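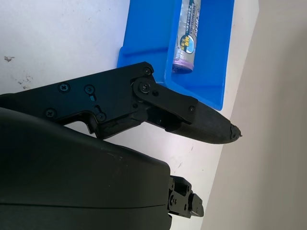
Kagiso Steyn
Writer, former relief logistics officer, reluctant camper

10/18/19

The ferry to Bratulero leaves when the man with the whistle decides it is full, and on the morning I went back he had decided it was not. So we sat. A woman next to me was bringing home two mattresses and a car battery. She asked what I was bringing. I said a notebook, and she looked at me the way you look at a child who has packed only toys.

I worked in Bratulero for most of a year after the river took the lower town. Back then there were 595 families on the school grounds, and every one of them had been told they would be home by February. Nobody said which February, and the families were too polite to ask.

They have since stopped being polite. The settlement has moved uphill to a place called Kekana, which began as a row of tarps and now has a barber, two churches that don't speak to each other and a street with a name. The district office still lists it as a transit site. The barber has been in transit for three years and has just put in a second chair.

What I wanted to see was the ration line, as I used to run it, badly. In my day you queued by card number, and since the cards had been printed in two batches there were two people holding each number under 100. We fixed this with a stamp. Then somebody carved a copy of the stamp out of a flip-flop, and it was better than ours.

The line is gone. The women of the upper rows got tired of us and divided the place into blocks, and each block sends one person with a handcart. It takes a morning. Ours took two days and usually a fight. I asked who had approved the new system and got a long silence, followed by tea.

Not everything has gone so well. The clinic at Sangate is still the nearest one, and a seat in the truck costs 300 each way, which is more than a day's work at the brick kiln pays. The water is fine until the pump isn't. An old man in the fourth block showed me his claim for his lost house, number 1399, folded so often that it has come apart into squares. He keeps the squares in order. He has been to the land office almost every month and they have always been very nice to him there.

I asked him if he still wanted to go back down. He said his house was under a sandbank and that he was fond of the barber.

The ferry home was full, according to the whistle, with five of us and a goat on board. I'm going again when the rains are over – this time with a car battery, as I've had two requests.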